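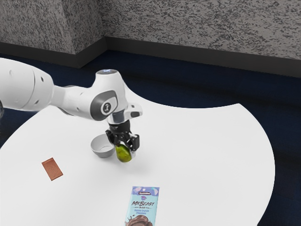 Pear-shaped fruit held beside the bowl in the simulator, table task.

Workshop tips: setting up the table task

These notes are for teams in the Skutham robotics club entering the kitchen round of the Starari competition. They cover the simulated table only. Notes on the real arm are kept with the Rillon bench.

Picking up fruit
Approach a pear from directly overhead and close on the wider part. A grip near the narrow end lets it swing, and the physics engine exaggerates the swing. Close the fingers slowly and hold for four time steps before lifting. If the fruit jumps on contact, lower the closing force before changing anything else.

Clearing the bowl
Lift straight up, then move sideways. Check the clearance of both fingers as well as the fruit: the open finger linkage is wider than it looks from the side view, and touching the rim costs points even if the bowl stays put. Set the release height to roughly 8 cm above the table for the standard bowl.

Flat items
Wrapped chocolate bars and other thin pieces are harder than fruit. Turn the wrist so that the fingers close across the short side. Do not press down to get a better hold. The table is rigid in the model and the arm will stop with a force error.

Spacing
Leave a finger's width between objects when you write your own layouts. Layouts with overlapping objects load without a warning and then scatter at the first step.

Saving runs
Save the random seed with each run. A result without its seed cannot be checked and will be returned. Teams using the Laaksonen planner should also save the settings file, as the defaults changed in March.

Before submitting
Run the full task 3 times from a fresh start, with the viewer closed. Runs longer than 345 seconds are cut off and scored as they stand. Upload by Sunday evening. Log files go in the same folder as the layout, unzipped.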